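4.2 The dining wing and its many rearrangements

Visitors who come to Drindby for the first time nearly always ask which part of the house is the oldest, and it is a harder question than it sounds. The cellar under the dining wing belongs to the first house on the site, or so we have come to believe after a good deal of back and forth, while the rooms above it were pulled about by almost every family that lived there. We take the wing as our main case in this section, as it is where the written record is fullest and where people at Drindby went on eating, arguing and changing their minds the longest. 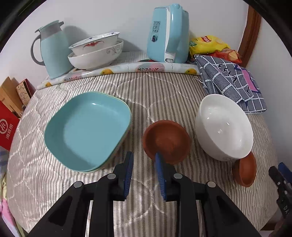
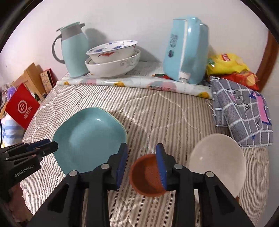
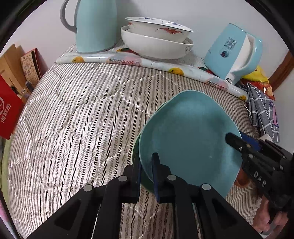
Figure 4. Tableware. First: square plates, a small brown dish and a white bowl. Second: a small round bowl. Third: two plates stacked together.

The household books are the natural place to start. There are 17 of them, kept by a string of stewards whose handwriting ranges from lovely to nearly hopeless, and between them they hold 1,371 entries that mention the dining wing by name or by one of its nicknames (the "long side" and the "warm end" are the two we met most often). Narendra Mathur transcribed the whole set over two winters, and we are very much in his debt. Without his patience we would still be stuck in the third volume, where the steward liked to write his kitchen accounts across his letters to save paper.

What the books show, once they are read alongside the fabric of the building, is a wing that grew inward. The outer walls stayed where the first builders had put them. Inside, a single great room was divided by a timber screen, then by a proper brick wall, and later by a second wall that made room for a narrow serving passage. Mathur's entries for brick and lime fall into two clear bunches, and these match the two kinds of mortar that Iulian Olteanu found when the plaster was opened up near the east door. We had expected a third bunch for the passage and were puzzled for quite a while when it did not turn up. Olteanu's suggestion, which we follow, is that the passage wall reused brick from the old bakehouse, so that there was nothing new to pay for except labor, and the labor was done by the estate's own men.

The floor tells a similar story, with a few extra twists. Of the 338 floor tiles we recorded in the two smaller rooms, 100 carry a stamp on the underside that also appears on tiles in the chapel porch. It would be tempting to say that both floors were laid in the same season, and an earlier draft of this paper did say so. Olanrewaju Nnaji talked us out of it, quite kindly, by pointing out how unevenly the stamped tiles are worn. Some have deep hollows and sit right beside neighbors that are almost crisp, as one would expect if they had been lifted from somewhere busier and put down again in no particular order. We now think the chapel porch had them first.

The serving passage deserves a little more space than it usually gets. It is only wide enough for one person carrying a tray, and anyone who has walked it with a bag over one shoulder will know how often the elbow meets the wall. A steward's note from one March complains of the draft there and asks for a curtain at the kitchen end. The iron rod is still in place, set a hand's width lower than the door head, and the two hooks beside it have been painted over so many times that we took them at first for lumps in the plaster.

We differ here from Isamu Arai, who reads the passage as part of a grand plan to hide the servants from the guests. His argument works well for larger houses, and we have learned a lot from it. At Drindby, though, the door between the passage and the dining room had a glazed upper half from the start, and the glazier's bill for it survives. A family anxious to keep its staff out of sight would hardly have paid extra for the glass. The bill also gives the size of the panes, and we return to those measurements in Section 4.3, where the windows on the garden side are discussed.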